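## Comparing two grippers without fooling yourself

I've been going back and forth between the Lurkance and the Eninov since August, and the biggest thing I've learned is to set the bin first and leave it alone! Push it where you want it, tape the corners, then teach your pick points.
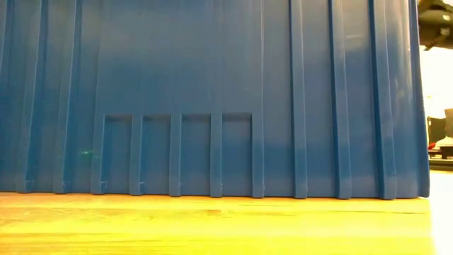 Next, run the same 60 picks with each gripper (same parts, same arm speed, please don't tweak anything halfway through). I log drops and wall bumps in two columns. My first round with the Lurkance had 2 bumps, both on the way out.

Swap grippers, redo the tool offset, and go again. If you skip the offset you'll hit the rim, ask me how I know.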